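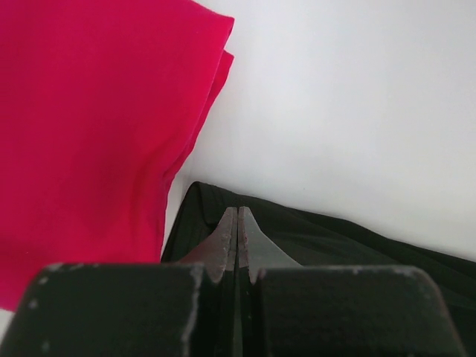
4.2 Folding and the stepped edge

We turn now to the part of the household study that our participants were, by a fair margin, the most willing to talk about, and that is the way a soft knit garment behaves once it has been folded and set down on a flat surface. Of the 353 households that returned the March questionnaire, 200 agreed to a home visit, and in nearly all of those visits the conversation drifted to folding well before we had got to it on our own list. People have opinions about it. Many of them learned from a parent or a grandparent, and a good number were still a bit sheepish about having drifted away from what they were taught.

Figure 4. Magenta-pink and dark green fabric on a white surface. The folded hems of the pink piece form a stepped outline along its right side.

The stepped outline shown in Figure 4 is what we have been calling, after a word used by several of the older participants in Gistel, the "stair". When a piece of cloth is doubled over more than once, the layers seldom finish in line with one another, and each hem sits a little back from the one beneath it. In woven cotton the stair can be pressed flat with the side of the hand. Jersey is less obliging – it stretches under the palm and then creeps back, and the rounded edge returns with it.

Participants in the two towns differed in how much this bothered them. In Gistel the stair was mostly treated as a fault, and folders would open the garment out and begin again, sometimes more than once, while chatting away to us quite happily. In Bezerra it was more often left alone, and one household told us they liked to see the layers because it helped them tell a thick jumper from a thin one in a full drawer. We had not thought to ask about this and added a question on it for the later visits.

Colour came into it as well. A crease or a bunched hem is easy to see on a bright, smooth knit under even light, and much harder to make out on a very dark one, so that dark garments tended to be judged by feel. Several people ran a thumb along the edge of a navy or black top before deciding it would do. The Vavier folding scale, which we used for scoring, relies wholly on what the eye can see, and we suspect it is rather generous to dark clothing for that reason. We come back to the matter in Section 5, together with the scores for towels and pillowcases.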